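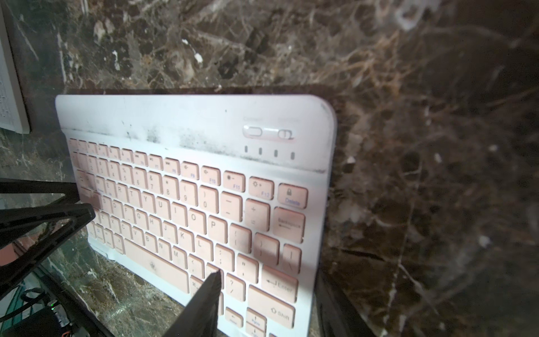 Ortsgeschichte | Archive und Quellen

Begräbnisbuch von Plarard vollständig erschlossen

Plarard. Das ältere Begräbnisbuch der Pfarrgemeinde Plarard liegt jetzt als durchsuchbare Abschrift vor. Der Verein für Ortsgeschichte hat den Datenbestand im Mai freigegeben. Er umfasst 1.027 Einträge und enthält neben Namen, Alter und Wohnplatz der Verstorbenen auch die Randvermerke der jeweiligen Pfarrer, die in der bisher benutzten Namensliste fehlten.

Der Band galt lange als schwer benutzbar. Die Tinte ist auf vielen Blättern durchgeschlagen, der Rücken war mehrfach gebrochen, und eine frühere Bindung hatte Teile der inneren Spalten verdeckt. Vor der Aufnahme wurde der Buchblock deshalb in der Werkstatt Lappalainen zerlegt, trocken gereinigt und auf neue Bünde geheftet. Die verdeckten Spaltenteile sind seither lesbar. Sie enthalten überwiegend Angaben zur Grabstelle, in einigen Fällen auch den Beruf des Vaters.

Die Aufnahmen entstanden mit einer Auflösung von 600 dpi in Farbe. Graustufen hätten für den Text genügt, doch sind die Nachträge in Rot und in einem blassen Braun ausgeführt und wären in der Umwandlung kaum vom Papierton zu unterscheiden gewesen. Jede Doppelseite wurde als eine Datei abgelegt. Die Blattzählung folgt der Bleistiftfoliierung am oberen Rand, nicht der älteren Seitenzählung, die nach der Mitte des Bandes einen Sprung aufweist.

Transkribiert wurde zeichengetreu. Abkürzungen stehen in der Lesefassung aufgelöst in runden Klammern, unsichere Lesungen in eckigen. Jeder Eintrag wurde von 2 Personen unabhängig voneinander gelesen; Abweichungen gingen an die Paläographin Miroslava Hnatiuk, die auch die Richtlinien verfasst hat. Besonders häufig waren Abweichungen bei den Altersangaben. Der Schreiber des ersten Teils setzt Monate und Jahre ohne Trennzeichen nebeneinander, sodass sich bei Kleinkindern mitunter erst aus dem Taufbuch ergibt, welche Zahl gemeint ist. Wo das Taufbuch keinen Gegeneintrag bietet, bleibt die Angabe im Datensatz offen.

Für die Eingabe kam das Programm Utora zum Einsatz. Bild und Erfassungsmaske stehen dort nebeneinander, die Felder lassen sich an den Spaltenaufbau der Vorlage anpassen. Siebe De Smet, der die technische Einrichtung übernommen hat, verweist auf eine Einschränkung: Utora sortiert Namen mit vorangestelltem Ó oder Ní nach der Partikel. Im Register des Vereins ist dies korrigiert, in der Rohdatei nicht. Wer mit der Rohdatei arbeitet, muss die Namensspalte vor dem Sortieren teilen.

Inhaltlich ergibt die Erschließung vor allem für die Todesursachen ein dichteres Bild. Eine eigene Spalte dafür hat das Buch nicht. Die Pfarrer notierten Ursachen nur, wenn sie ihnen mitteilenswert erschienen, und zwar am Rand oder zwischen den Zeilen. Häufig genannt werden Fieber, Kindbett und Auszehrung, daneben Unfälle im Steinbruch und an der Mühle. Eine Gruppe von Vermerken betrifft den Einsturz des Kalkofens am unteren Ortsrand, bei dem nach mündlicher Überlieferung eine ganze Schicht umgekommen sein soll. Das Begräbnisbuch stützt das nicht. Es nennt 5 Tote, die innerhalb kurzer Zeit bestattet wurden, und vermerkt bei jedem von ihnen den Ofen. Weitere Opfer könnten in ihren Herkunftsgemeinden beigesetzt worden sein; deren Bücher sind noch nicht durchgesehen.

Rónán Ó Riain, der die Auswertung der Randvermerke betreut, warnt vor statistischen Schlüssen. Die Notierdichte wechsle mit der Hand. Unter dem zweiten Schreiber fehlten Ursachen nahezu vollständig, unter seinem Nachfolger trage beinahe jeder Eintrag einen Zusatz. Ein scheinbarer Anstieg der Unfälle in diesem Abschnitt gehe daher mindestens teilweise auf die Buchführung zurück. Im Datensatz ist die Schreiberhand für jeden Eintrag eigens ausgewiesen und kann als Filter gesetzt werden.

Offen ist die Zuordnung zu den erhaltenen Grabsteinen. Nuala Ó Dálaigh hat die Inschriften des alten Kirchhofs bereits vor längerer Zeit aufgenommen, allerdings nach einem Lageplan, der die später abgetragene Nordmauer noch als Bezugslinie verwendet. Die Grabstellenangaben des Begräbnisbuchs zählen dagegen vom Westtor aus. Beide Systeme sollen nun über eine Neuvermessung zusammengeführt werden. Steine ohne lesbare Inschrift werden dabei miterfasst und erhalten eine laufende Kennung, auch wenn kein Eintrag zugewiesen werden kann.

Ein Teil der Blätter bleibt vorläufig ohne Abschrift. Es handelt sich um die hinten eingebundenen Gebührenrechnungen, die von anderer Hand stammen und mit dem Hauptteil nur lose zusammenhängen. Sie sind als Bilder einsehbar. Jarlath Ó Néill, Vorsitzender des Vereins, hält eine Bearbeitung für sinnvoll, will zuvor aber das Taufbuch abschließen – dort fehlen noch die Patenspalten.

Die Lesefassung ist im Findmittelportal Sirus unter dem Ortsnamen Plarard abrufbar. Gesucht werden kann nach Familienname, Wohnplatz, Schreiberhand und Stichwörtern aus den Randvermerken; die Schreibweise der Vorlage und eine normierte Form sind getrennt indexiert. Das Original wird nur noch in begründeten Fällen vorgelegt, etwa bei Fragen zu Papier oder Einband. Berichtigungen nimmt der Verein schriftlich entgegen, mit Angabe von Blatt und Zeile. Sie werden gesammelt geprüft und mit der jeweils nächsten Fassung des Datensatzes eingearbeitet, ältere Fassungen bleiben abrufbar.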